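4.2 Arbeitsplatz einrichten und Startlage prüfen

Dieser Abschnitt gilt für die Aufgabe »Korb« der Robotik-AG Sturnby. Voraussetzung ist ein abgeschlossener Nullabgleich nach Abschnitt 4.1.

1. Tischplatte vollständig abräumen. Werkzeug, Kabel und Notizen gehören auf den Materialwagen.
2. Korb mit der Längsseite parallel zur Wand auf die hintere Tischhälfte stellen, links der Mitte.
3. Ein Objekt am linken Ende des Korbs auf den Boden legen. Der übrige Korb bleibt frei.
4. Deckenlicht einschalten, Tischlampen ausschalten.
5. Im Programm Flanero die Ansicht »Kopfkamera« öffnen und 5 Sekunden warten, bis die Belichtung eingeregelt ist.

Hinweis: Der Korb wirft auch bei korrekter Beleuchtung einen weichen Schatten auf die Platte. Die Objekterkennung ist darauf eingestellt – den Schwellwert nicht ändern.

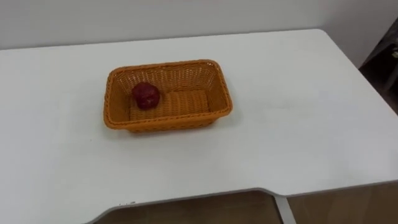 6. Startlage mit »Speichern« übernehmen. Flanero vergibt eine laufende Nummer, die ins Gruppenheft eingetragen wird.
7. Probelauf mit Geschwindigkeitsstufe 5 starten. Die Wertung erfolgt mit Stufe 8.
8. Nach jeweils 12 Durchgängen den Nullabgleich wiederholen.

Vorsicht: Während des Laufs nicht über den Tisch greifen. Eine Person bleibt am Not-Halt, auch im Probelauf.

Meldet das Programm Fehler 488, wurde der Korbrand nicht erkannt. Korb neu ausrichten und ab Schritt 5 wiederholen. Tritt der Fehler erneut auf, Protokolldatei sichern und an Hoi-yan Chung weitergeben.

Stand: 11. September 2023, Bearbeitung: Keabetswe Adams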